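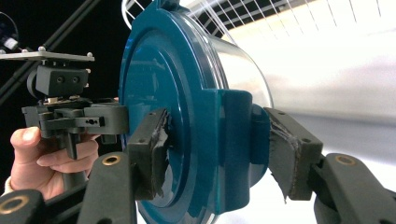 Search this forum Search Advanced search

Gripper width reads closed on shiny lids

tamp_rail
Training on handheld demos, 2,447 episodes. On canisters with glossy lids our Vornura tracker drops the finger pose and the width goes to zero for a few frames. The policy then learns to squeeze early. Filter or fix?

okra9
Filter. Throw out any episode with a gap over 100 ms. You can spare them.

lowpass_lu
Disagree. You'd lose most of the glossy objects and keep the easy ones. Interpolate width across the gap and flag the frames.

okra9
Interpolating through contact is making up data.

lowpass_lu
Only if the gap covers contact. Check that first.

dunmore
Also check your pads. Torn pads change the width at contact, so one closed threshold won't fit every session. We calibrate per session in Grenum.

tamp_rail
Gaps are mostly on approach. Interpolated those and dropped the rest, 2,000 and change left. Retraining Friday.

okra9
Post the width plots for both sets.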